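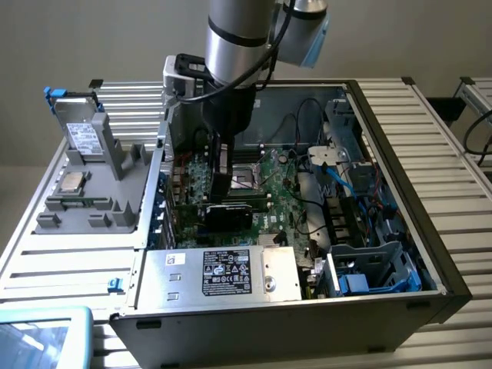 Lambros Psarras reckons I should have started with the heating, as that's where the money goes in any old building, and the computers are small change next to it. He said so after my first talk and he said it again after the second one, so I'm putting it first to get it over with. He's probably right about the heating! But I couldn't get at the boiler figures and I could get at the plugs, so my project is about how much electricity the computers in the Larkberg building use when everybody has gone home.

I got the idea in January, when I went back one evening for my scarf and the whole second floor was humming. Screens on, fans going, a printer glowing away in the corner with its little green light. I'd always assumed somebody came round and switched things off (my mum does, at home, and she tells you about it too).

What I did was borrow a plug-in meter from Grigoris Michailidis in the physics lab and ask if I could read the sub-meter for the computer rooms, which is in a cupboard behind the stairs and has a lock that sticks. I read it at the start and end of four weeks with everything left as normal. Then I put up notices, sent a message round to all the groups and read it for another four weeks.

The first four weeks came to 982 units. The second four came to 668. So we saved 314 units just by asking people nicely, nearly a third, and I was so pleased that I rang home about it.

Now the problems. The Easter week fell in the second lot and there were hardly any students in, so some of that saving is just people being on holiday. I should have seen that coming and I didn't. I've left the figures as they are and not tried to correct them, as I'd only be guessing. Also the sub-meter covers the lights in the corridor, which I found out rather late.

The servers are a different matter. They have to stay on for the backups and the mail, and the old towers use much the same at three in the morning as they do at noon. I put the plug-in meter on one of them, the Drilleck, and it sat at 355 watts nearly all night, with a bit of a jump when the backup ran. I had expected it to drop right down. There are jobs on it that hardly anyone uses any more, and I think some could move onto another machine, but Grigoris says moving them is a summer's work and I believe him.

I also asked people why they leave their computers on. Six of them said the same thing, that starting up takes too long and they lose their place in whatever they were doing. Two thought switching off wears the machine out. One thought it was against the rules to touch the switch, and I couldn't find any rule about it either way.

If I did it again I'd read the meter every day, morning and evening, and keep well clear of Easter. I'd also ask for the cupboard key at the beginning. The full readings are in the blue folder in the lab, with the week I spilt tea on copied out again at the back.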